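4. Setting the wall finish in Greltier

1. Open your room plan and click Surfaces.

2. Pick a finish for each wall. The library claims 3,000 of them. Most are near copies, so search by name and skip the scrolling.

3. Set Tile Scale to 30 and click Apply. Auto Scale is supposed to do this for you — check its work anyway.

Brick on one side and rounded stone on the other, meeting at a corner: 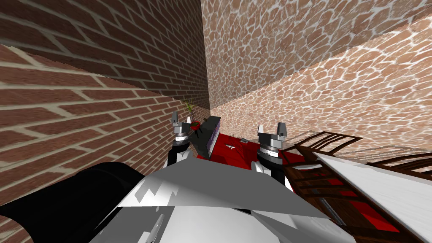
4. Save under a new name before you render.

Caution: "Match Real Paint" is a guess made by your monitor. Order a sample before you buy anything.

Note: Undo stops after 300 changes.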